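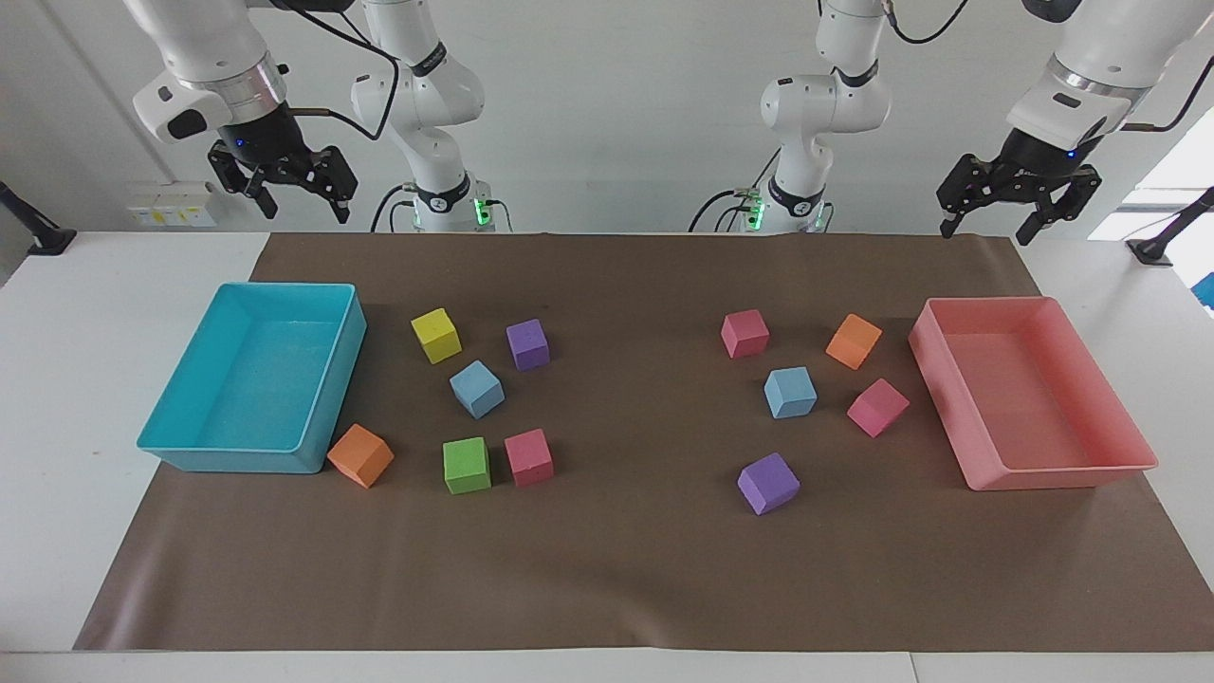
Notes from the two-arm bench

Hello again from the Lamlow lab! I promised in the last newsletter that I'd write up the bin sorting work once we had a result I trusted, and as of April we have one. It's smaller than I hoped for and odder than I expected, so get a coffee.

Quick recap for the new subscribers. The task is foam cubes into bins, two arms, one bin each. We picked it for being dull. Cubes are soft, they don't break, you can grab them badly and still get away with it, and resetting takes a few seconds. What we care about is how the two arms learn to share a table without one of them freezing up while the other works. Our old policy (the one we called Hajji, after a long evening of naming things) was fine with one arm at a time. Ask it to run both and you'd get this polite little standoff where each gripper hovered over its own side and waited. Very courteous. Not very useful.

So the new method, Zandura, changes one thing. We used to train on whole demonstrations, start to finish, both arms together. Now we cut every demonstration wherever a gripper opens or closes, and we train on the pieces. Each piece gets a tag saying which arm is busy and which arm is allowed to ignore it. I was pretty skeptical of that second tag, to be fair. It felt like cheating. But an arm that has permission to ignore its neighbor gets on with its own job, and it was the waiting that was killing us.

After cutting we ended up with 3,588 pieces, which sounds like a lot until you see how short they are. Plenty of them are one reach and one pinch. I spent most of a week throwing out the junk ones, where the person driving the arms had stopped to scratch their nose or think about lunch, and I still don't think I caught them all.

Now the result. We ran 64 trials with each policy, swapping between them so that neither one got all the good afternoon light (that window is a menace, more on that in a second). Every trial started from a fresh scatter of cubes on both sides of the mat. We called a trial a failure if anything was left outside a bin when the clock ran out. Hajji failed 17 times. Zandura failed six. I made myself go back through the recordings twice before I told anyone, and the numbers held.

I was all set to write a victory lap, and then I watched the six failures back to back. Almost all of them go wrong the same way. A cube ends up tight against the outside wall of a bin, the fingers come straight down, and there's no room for the finger on the bin side. The arm bumps the wall, backs off, and tries exactly the same thing again. And again. A toddler would nudge the cube out into the open first, but there's hardly any nudging in our demonstrations. Everyone who drove the arms was careful and tidy, so the policy never saw anyone being scrappy. That one's on me, I wrote the instructions.

About that window. Color seems to matter less than I thought it would, with one exception: the orange cubes get harder to tell from the pink ones late in the day, at least for our vision model. It didn't cost us any trials, as sorting by color isn't part of this task, but it will be part of the next one. We tried a blind. The blind made everything gray and the policy got worse, so the blind came down again.

A couple of practical bits for anyone who wants to try this at home (or, you know, at work):

Keep the mat plain. We had a patterned one early on and the grasp points wandered all over it. Brown paper does the job and costs next to nothing.

Start both arms from the same raised pose with the grippers open, every single time. We got lazy about this for a few days and had to bin the lot.

Log the aborted grasps too. I only started doing it halfway through and I'm still kicking myself – the retries turned out to be the most interesting data we have.

What's next? More cubes close to the bin walls, on purpose this time, and a round of demonstrations where the drivers are told to be a bit messy. I've also been swapping notes with the folks at Andisex, who cut their demonstrations by time instead of by gripper motion and get pieces that look nothing like ours. We're going to trade datasets and each train on the other's. I have a small bet riding on the outcome and I would like very much to win it.

The write-up is still in draft, and the section on tagging is a mess at the moment. If you'd like an early copy, or you've got a trick for picking things up next to walls, just reply to this email. It comes straight to me.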